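An Afternoon at the Grotorwood Open Day
August 31, 2022

Ivico opens its Grotorwood site to the public once a year, and once a year I tell myself the parking will be better. It was not. I left the car 297 steps from the gate (my watch keeps score, I don't) and arrived just in time to be handed a lanyard and a visitor number: 144.

The main hall had the usual attractions — free pens, a pallet wrapper going round and round, a long line for coffee. I skipped all of it for the teaching room at the back, where the company trains robot arms to handle parcels. The project is called Gulura. I asked what it stood for and was told it had been picked in April and that the meeting had run long.

The method is simple enough to explain to a visitor with a lanyard. A person holds a pair of hand controls, the arm copies what the person does, and the computer keeps a record of every move. One task needs up to 2000 of these recordings before anybody trusts the arm to try it alone. I thought of my first summer job, where I got one demonstration and a hairnet.
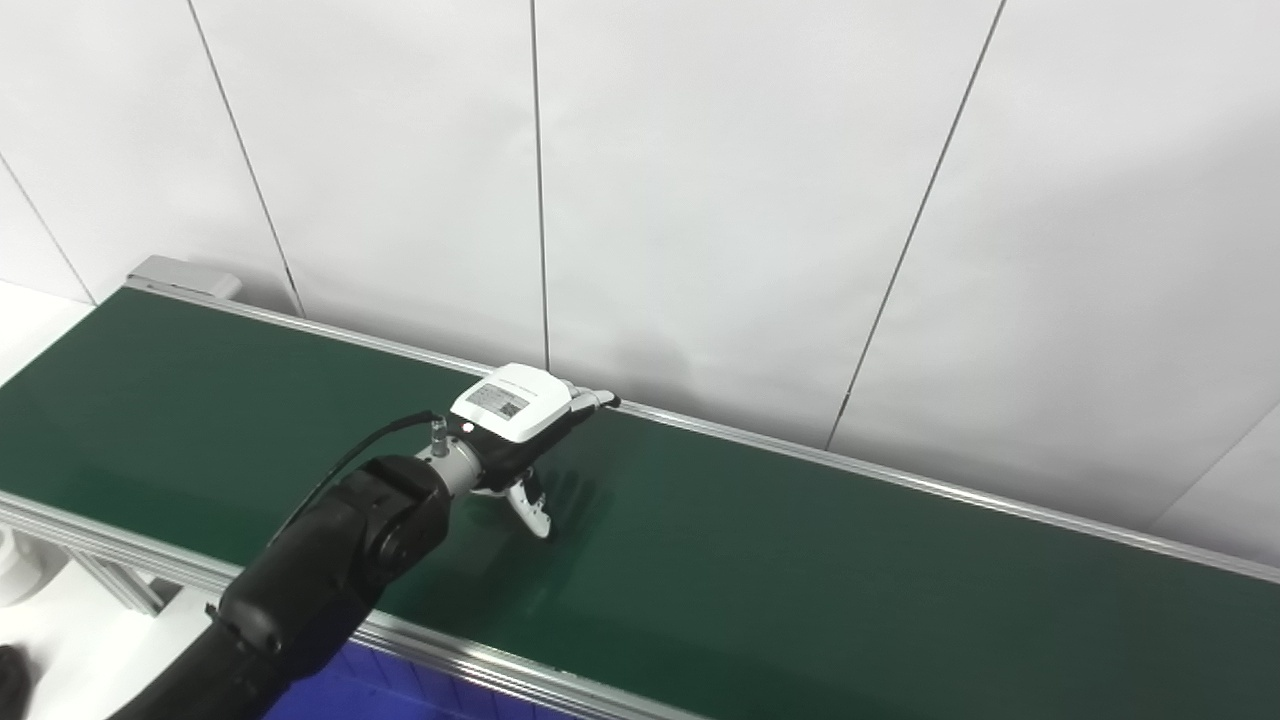 The arm at the teaching belt, gripper over the green.

Visitors were allowed a turn. The belt in the teaching room is a Strobel, secondhand, and our guide spoke of it the way people speak of an old dog. My job was to reach down, close the two fingers on a padded envelope and set it on a tray. My hands went left and the arm went left, a hair later, like a polite dance partner. I got the envelope on the fourth go and put it down mostly on the tray.

My effort was saved as recording 243. I asked if it would be used and the guide said they like to have some variety in there — a kind answer, I thought.

The tour goes again next year. Wear flat shoes, bring your own coffee, and ask for the teaching room before lunch, when the line is shorter.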